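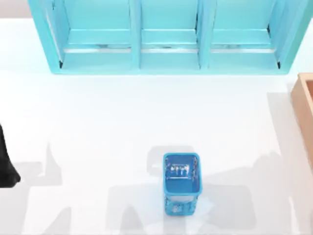 Overhead render of the Tistum shelf task, with shelving unit, blue basket and part of a wooden box. Two arms, mostly out of view.

The Tistum shelf fault was a recurring failure in Tistum, a simulated two-arm manipulation bench used by the Priletura group to train and score pick-and-place controllers. Arms reaching for the turquoise shelving unit stopped short, or drove a fingertip into one of the dividers and kept pushing. First logged in August by Karthik Begum. Also called the lip fault, or in older notes "the 200 bug", after the first batch of runs.

Background

Tistum was built on Akanda, an in-house physics engine, with controllers supplied by a second team under the name Bandura. The bench has a white tabletop, a three-bay shelving unit along the back, a small basket and a wooden box. In the standard task one arm steadies the basket and the other moves it to the middle bay, the narrowest of the three. Scoring is automatic. A run passes if the basket finishes inside the bay, upright, with no contact force over the limit.

The shelving was remodelled before the fault showed up. Fasil Fikre redrew it with thicker dividers and a raised lip across each bay. The visual model and the collision model were exported seperately, and only the visual one got the new dividers.

Description of the fault

Three behaviours were grouped under the one name:

Short stop. Arm halts in front of the unit, gripper closed, no error raised. Run times out.

Divider strike. Fingertip meets a divider edge and the controller keeps adding force. Worst case was logged at 900 newtons, well past anything the real arms would survive.

Silent pass. Basket goes partway through a divider, comes to rest, and the scorer marks the run as good. Considered the most serious of the three, as it fed bad runs back into training. 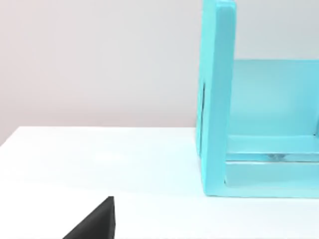

Wrist views were checked first, on the theory that the low viewpoint made the near divider hard to judge against the back panel. Both are the same turquoise. Aba Kwofie recoloured the dividers orange and reran the batch. Failure rate did not move, and the colour went back to what it was.

Cause

Found by Sabina Debnath, who switched on the collision overlay late one night and saw the old thin dividers sitting inside the new thick ones. The controller planned around the thick shape it could see. The engine enforced the thin one. Where the two disagreed the planner either gave up (short stop) or got its contact signal late and overcorrected (divider strike).

A second cause came out of the same check. The lip had been given a collision shape, but at the wrong height. Baskets caught on it going in.

Of 1,000 archived runs pulled for review, 800 had been scored as passes. How many of those were silent passes was never settled; the contact logs for the older ones had already been deleted to save disk.

Safety response

Bandura controllers trained on the affected runs were barred from hardware until retrained. Jahangir Bhattacharjee, who ran the hardware lab in Hamilton, had one loaded and ready at the time and pulled it the same afternoon. No real arm was damaged. No injuries.

Changes made afterward:

Visual and collision models now come from one export. A mismatch stops the build.
Force limit enforced in the engine, not just in the scorer. Arm goes limp on breach.
Any overlap between basket and shelving at the end of a run is a fail, whatever teh final pose.
Contact logs kept for the life of the controller trained on them.

Later status

Short stops still turn up now and then in the right-hand bay. Begum's notes put these down to a reach limit on the left arm, a seperate issue, still open. The wooden box has been moved further out twice to give the elbow more room.

See also

Akanda (physics engine)
Bandura controller
Collision mesh
Tistum basket task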